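Undach
A small dataset of handwritten pantry labels

Version: 6
Last updated: 30 April 2020
Maintainer: Povilas Ķēniņš
Typing and proofreading: Wichai Chaiyaporn

What you get

Undach is 398 labels from jars, tins, tubs and freezer bags, typed out as they were written, bad spelling included. They come from 24 households in and near Grernia. If you want to know how people name food when they think no one else will read it, you have come to the right folder. If you want nutrition data, you have not, and I'm sorry about the folder name.

The first versions were a text file I kept for my own amusement. Then Wichai asked if he could use it for a class on everyday writing, found three different kinds of mistake in the first ten rows, and was put in charge of mistakes.

Files

labels.csv: one row per label
households.csv: one row per household, no names, no streets
spelling.txt: our best guess at what was meant
notes.txt: arguments, mostly about soup
CHANGES.txt: see below

Columns in labels.csv

id: a number. The gaps are rows we took out when someone changed their mind about being in here. Please don't write to ask what they said.
household: matches households.csv.
text: the label, exactly as written. A slash marks a line break. Underlining is lost, which is a pity, because some of these people underline like they mean it.
container: jar, tin, tub, bag or other. "Other" includes a boot box.
dated: yes, no or sort of. "Sort of" covers entries like "after Easter" and "when Mom was here."
language: the main one on the label. Many mix two. One household mixes four and gets by fine.

How the labels were gathered

People copied their own labels onto a sheet and sent it to us, or read them out over the phone. Phone entries went through Povilas, whose handwriting is the reason this file is typed. We asked everyone to go through the whole pantry and not just pick the funny ones. Some people clearly picked the funny ones. Household 17 sent nothing but funny ones, and we have marked it in households.csv so you can drop it if you are doing anything serious.

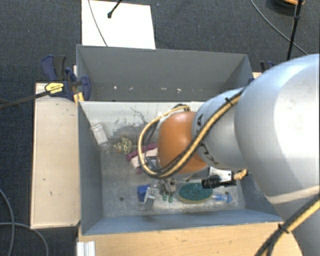 Freezer labels are harder than jar labels. They get rewritten, crossed out and stuck over older ones, and the bag often outlives three different dinners. Where a label had layers, we kept the top one. The older layers are in notes.txt if we could get them. "Stock (good)" over "stock (bad)" is my favorite, and I would pay money to know the story.

Splits

There is a suggested split for anyone who needs one: 246 rows for training and the rest for testing. No household appears in both. I'm told this matters. Before version 4 it was random, and a program that had learned one woman's habit of writing "NOT YOURS" did very well indeed.

Known problems

- "Brown stuff" appears in several households and does not mean the same thing in any of them.
- The spelling file settles on "chili" throughout. Two contributors object.
- Dates with only two numbers are left alone. We don't know which is the month either.
- Tins are scarce, as most people trust the printed label. The exception is household 9, which trusts nothing.

License and credit

Use it for whatever you like, but keep the household numbers as numbers. Please don't try to work out who is who. It's a small place and they all have each other's recipes already. If you publish something, credit it as "Undach, version 6."

Changes

6: added freezer bags; fixed the rows where commas in recipes had pushed everything one column to the right
5: removed one household at its own request, then put it back at its own request
4: new split
3: Wichai

Send corrections to Povilas, one per message, with the row id. Messages that only say "there's a typo" will be believed and ignored.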